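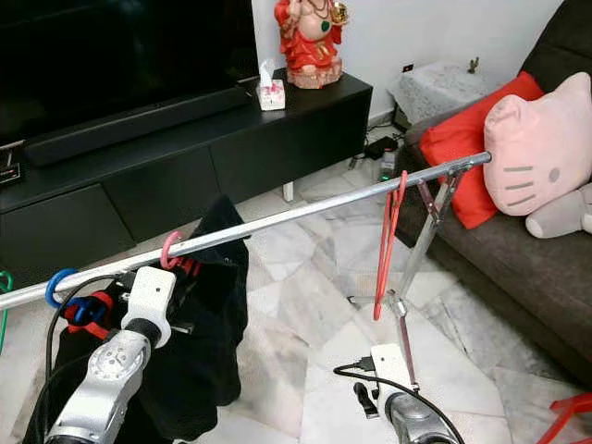 The drying rack in the living room, TV end.

Home About Archive Laundry & Linens Contact

Apr 17, 2019

I have been drying most of our clothes indoors since January, when the dryer stopped heating. The repair quote was $559, and the machine was old enough that I didn't want to put that much into it. So we bought a metal rack, set it up in the living room, and I told myself I would look at new dryers in the spring. It is spring and I have not looked at any.

The rack is a Vollach. It has a long bar and A-frame legs that hinge where they meet the bar, and it folds up when you want it out of the way. I paid $27 for it, used, from Rochelle Treloar two streets over. She was moving to a place with a washer and dryer in the hall closet and wanted it gone by the weekend. She also gave me a bag of hangers, so very few of ours match. There are pink ones, blue ones, green ones.

The living room was the third place I tried. The bathroom was too small and everything stayed damp. The bedroom worked for drying but I kept walking into the legs at night. The living room has a marble floor, so drips can be wiped up, and there's enough air moving that a T-shirt hung at night can be put away the next day. Jeans take longer. I turn the pockets out and that helps some.

The drawback is that the rack shares the room with everything else. The TV cabinet is long and low and takes up most of that wall, with the TV and the soundbar on it, plus the tissues and the red and gold statue, which came with me from my last apartment and has been on every TV cabinet I've had. Then there is the side table with the white lace cloth, and the chargers and cables under it. I keep wet things away from that corner. I ran the rack parallel to the cabinet for a while, but then nobody could get to the drawers, so now it goes on a diagonal. It looks messier and works better.

What I've settled on after a few months:

Shirts and dresses go on hangers, straight from the washer. I shake them once and do up the top button. They dry in the shape they're going to be in the closet, and I have stopped ironing all but two of my work shirts.

Heavy things go near the legs. The bar on ours dips a little if you put a wet sweatshirt in the middle. I don't know if the newer Vollach ones do this.

Dark clothes get hung inside out. We don't get a lot of direct sun in that room, but I had a black top go brownish at the shoulders last year and I'd like to avoid that.

Anything with straps gets untangled before it goes up. I'm bad at this one. Straps come out of the wash wrapped around whatever was nearest, and if they dry like that they keep the twist. I bought a pair of Almont mesh bags for them and they do work, when I remember to use them.

The red elastic strap lives on the bar. I used to keep it in a drawer and could never find it when I wanted it. It goes around the legs when the rack is folded so they don't swing open while I'm carrying it down the hall. A piece of cord would do the same job.

The Hello Kitty cushion is supposed to be on the couch. It moves around the house and I have given up on it.

Man-sik Yeom left a comment on my last laundry post asking about detergent. I use Baptista, the unscented one, and less of it than the cap says. When I used the full amount, towels dried indoors came out stiff, and cutting it down fixed most of that. He also asked if I'd tried a heated rack. I looked at one from Faniden and it was more than I wanted to spend, and I'd need an outlet on the other side of the room or a cord running across the floor. A small fan pointed at the bar is enough for me on rainy days.

Sheets are still a problem. The fitted ones don't hang well on a single bar however I fold them, so they go to the laundromat with the comforter every 3 weeks or so. I take a book. The big washers there are fine but one of the dryers runs very hot, the one closest to the door, and I don't put anything with elastic in it.

I'm going to measure the laundry closet again this week – the old dryer is still sitting in there with a box of winter coats on top of it. If I do end up getting a new one I'll probably keep the rack anyway, for the shirts.

Posted in: Laundry & Linens, Around the House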